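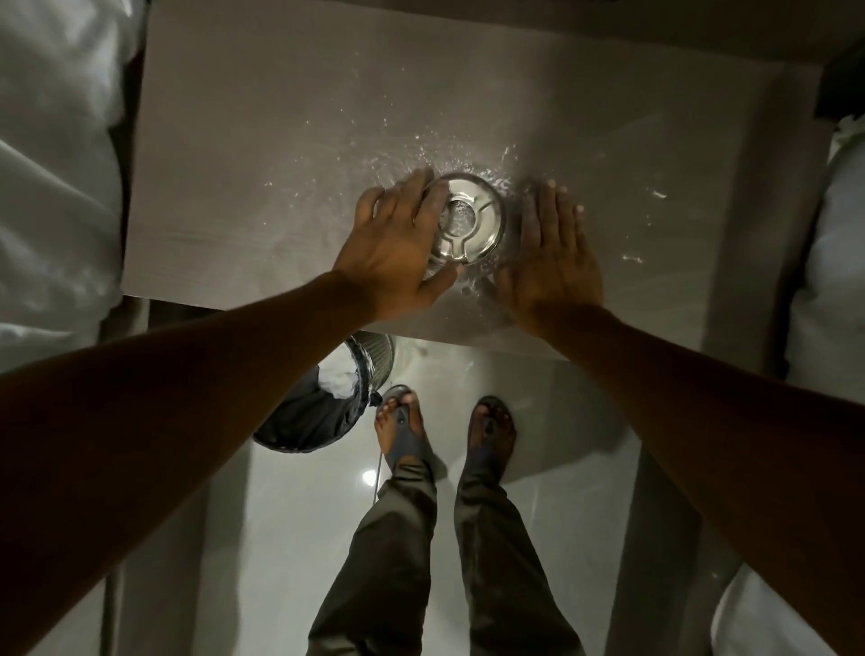 Voneck Osa Arm Set for Basin and Surface Cleaning

Supplied by Gilley
Page updated 11/17/22

The Osa is a pair of arms on a wheeled base, sold for wiping and rinsing washbasins, counters and low shelving. It is meant for guest houses, staff washrooms, workshops and larger homes where the same few surfaces are cleaned every day. It works slowly and it needs someone in the building. Please read the sections on what it can and cannot do before asking for a price.

What is in the set

Two arms with padded three-finger hands
Wheeled base with brake and battery
Camera mast, adjustable for height
13 washable wiping pads
2 pairs of waterproof hand covers
Charging dock and mains lead
Printed handbook

What it does now

Wiping a flat counter is the job the Osa does best. Once the surface has been set up in the menu it will cover it edge to edge, turn the pad and go over it again. It will also wipe the floor of a basin, provided the basin has a flat bottom and plain sides. Rinsing works with lever taps and with sensor taps. Cross-head taps are not supported.

It can pick up a folded cloth from a rail, and put it back over the rail, though not neatly. It can empty a small bin if the liner has handles.

What it does not do

Drains are the main gap. Cleaning round a metal drain rim by hand takes both hands and a fair amount of feel. The fingertips go over the rim and press on the cover while the water is still moving, and the other hand leans flat on the basin floor. A person hardly thinks about it. The Osa can wipe across a drain cover, but it cannot get its fingers under the rim, lift the cover or tell by touch whether the cover is seated. Polished chrome under running water also confuses the camera, as the bright spots move about. On these surfaces the arms will stop and ask for help.

It does not clear blockages, scrub limescale, or handle bleach or acid cleaners. It does not work on wet floors. It does not fold towels.

How long jobs take

A plain counter takes 2 minutes. A flat-bottomed basin takes 13, including the rinse. A person with a cloth will be faster at both. Customers who keep the Osa tend to be the ones who run it overnight or between shifts, when the time matters less.

Is it worth having yet?

Gøran Lunde, who fits and services the Osa for Gilley, is asked this at most site visits. His usual answer is that a building with one or two basins should wait. For a row of matching basins with lever taps, he suggests a trial. Mixed fittings need a separate set-up for each basin, and that work can take most of a day.

The next software release is planned for September and should improve work on shiny fittings. We have not tested it in our own workshop and are not taking orders on the strength of it.

Fitting and space

The base needs a clear, level floor in front of the basin. Bins, mats and trailing cables should be moved before each run. The arms will stop if they meet something unexpected, but the wheels can catch on a thin cable without the base noticing. Hanging towels should be tied back or taken down, as loose cloth at the side of a basin is often read as part of the wall.

Care

Wash the pads at 20 degrees or above. Hand covers should be rinsed and left to dry flat. Replace the covers after 1000 cleaning runs, or sooner if the fingertips have worn smooth. The base keeps a tally under Settings, then Parts. Do not use the arms without covers near water.

Spares and extras

Wiping pads, pack of 20
Hand covers, pair
Long-reach mast for deep counters
Yuan soft grip pads (fit the Osa hand, sold separately, not waterproof)

Trials and orders

Trials are run on your own site with your own basins. Send us a photo of each basin, the tap type and the height from floor to front edge. We will tell you which ones the Osa can manage and which it cannot. Delivery is by van with one fitter, and the old packaging is taken away the same day. Returns are accepted if the set is complete and the hand covers are unopened.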